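Workplace Organization and Small-Item Storage
Handout 6: Sorting desk supplies into divided containers
Instructor: Kibet Athumani
Revised March 21, 2025

6.1 Scope

Handout 5 dealt with drawers and shelves. The present handout deals with the work surface itself, and with the open divided container as the smallest storage unit in the course. Pens, markers, clips, erasers and similar supplies are covered. Paper is covered in Handout 7. Liquids and blades are excluded throughout.

Read sections 6.2 to 6.4 before the practical. Section 6.6 contains the written assignment.

6.2 Terms

Home position. The compartment in which an item is stored when not in use. An item has one home position only.

Staging position. The place on the work surface where an item stands before it is moved to its home position. A staging position is temporary and is cleared at the end of each round.

Footprint. The area of surface an item covers. The footprint depends on orientation. A marker standing on its end covers an area close to that of its base; the same marker lying down covers its full length times its width, plus whatever it needs if it rolls.

Reach. The horizontal distance from the front edge of the table to the item.

Clearance. The free space on each side of an item at the moment it is picked up. Clearance is measured at the height of the grip, which for a standing item may be well above the surface.

6.3 Picking up standing items

A standing item is picked up from the sides, with equal pressure on both. If one side makes contact first, the item tips toward the other. For tall, narrow items the contact height matters more than the force used. Contact in the lower third leaves most of the item unsupported above the grip; contact near the top allows the base to swing.
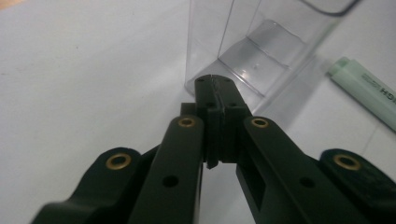 For marker-shaped items, a contact height slightly above the midpoint is used in all course exercises. Lift vertically until the base is higher than the container wall, then move horizontally, then lower. The path has three segments and should not be shortened to a diagonal. A diagonal path is faster on paper, but the base of the item tends to catch the near wall and shift the container.

Turning the item from vertical to horizontal, where the compartment requires it, is done after the horizontal segment and above the compartment. Check the inside length of the compartment first. An item longer than the compartment is placed upright or assigned a different home position. It is not leaned across a partition.

6.4 Layout of the work surface

The layout used in the practical places the container toward the rear left and the staging position near the center. This keeps the area directly in front of the operator free. A plain, light-colored surface is preferred for both colored and transparent items, although transparent partitions remain harder to see on it than opaque ones. Students who have difficulty locating the partitions should look for the top edges and ignore the walls.

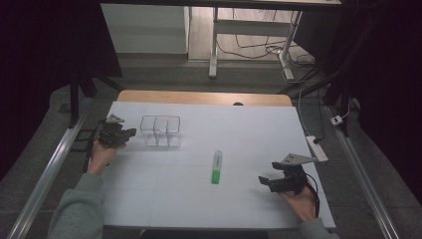 Figure 6.2. Highlighter at the staging position; three-compartment container, empty.

Left-handed operators may mirror the layout. If the layout is mirrored, record this on the worksheet, as the reach values are otherwise not comparable between students.

The container is set square to the rear edge of the table. It should be placed with the open side up and checked for rocking before the first item is moved. Adhesive pads are permitted in the Stusmont room but not in Zerkwood, where the tables are shared with other courses.

6.5 Assigning compartments

Three rules are applied in the order given.

Rule 1. Frequency. The item used most often takes the compartment with the shortest reach.
Rule 2. Kind. Items of the same kind share a compartment as long as each can be removed without lifting another.
Rule 3. Reserve. Where the number of kinds permits, one compartment is left unassigned.

Rule 3 is the one most often dropped in student plans. In the Stekatitz inventory, which recorded 3,670 desk items before reorganization, 2,220 had been put back in a compartment assigned to a different kind. The inventory does not separate cases in which the correct compartment was full from cases of simple misplacement, and it should not be cited as evidence for either. See Gowda reader, chapter 9.

6.6 Assignment

Choose a work surface you use regularly. Draw it to scale, marking the container, the staging position and the front edge. List every item kept on it, with footprint in both orientations where the item can stand. Assign home positions using the rules in 6.5 and state which rule decided each case. Plans that use more than one container must give the reach for each.

Length: two pages including the drawing. Work from the August session may be reused if the drawing is redone to the current scale.

6.7 Notes on marking

Footprints given without units receive no credit. Reach is measured to the center of the compartment, not to its near wall.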